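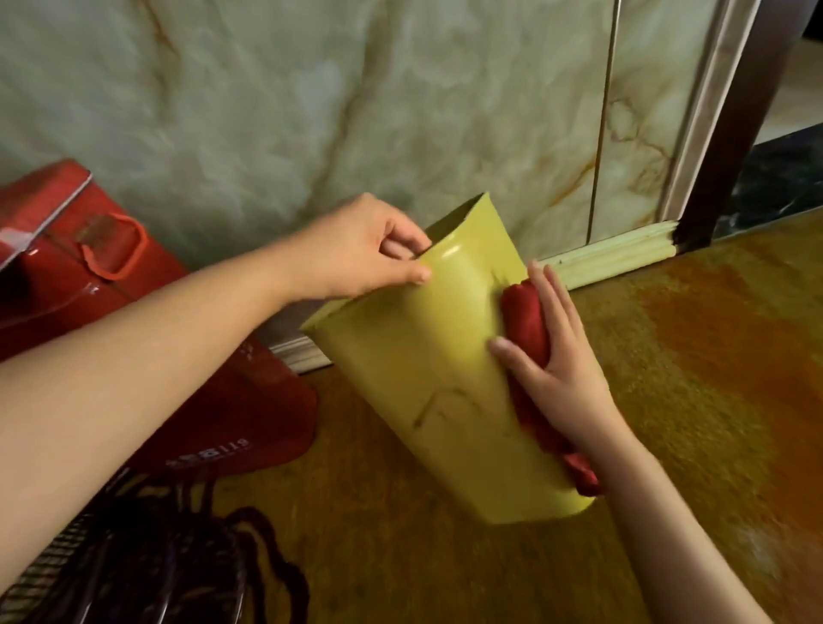 One hand on the rim, one on the side

Come dig with us in September!

I'm Vasanthi Gowda and I'm mapping the old lake clays under the Totby valley, where the silt gets thick fast and then just quits at the gravel line. I'd love five people to help me auger and log cores for three weeks. We start at 7 a.m. – it gets hot out there – and stop by early afternoon. You'll learn to texture soil by hand, read a color chart and write field notes I can still make out in January (mine are worse, ask Styliani Stamatopoulos). No geology classes needed, but you should be fine walking on plowed ground and getting clay in your boots.

There's a $400 stipend, plus lunch and a ride from the Goltier lot.

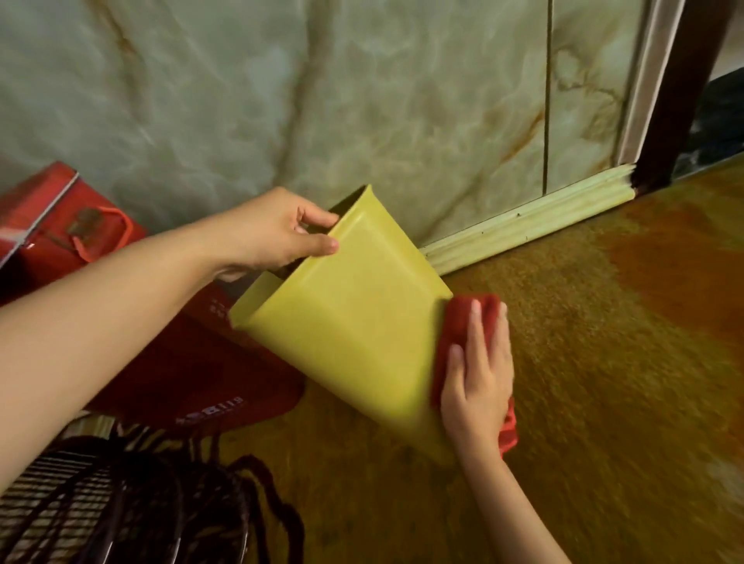

Do I need to bring my own auger?
We supply the augers and core trays, so just bring gloves, a hat and plenty of water.

To sign up, send me a few lines on why you're interested, and copy Gangadharan Panicker, who's handling the rides.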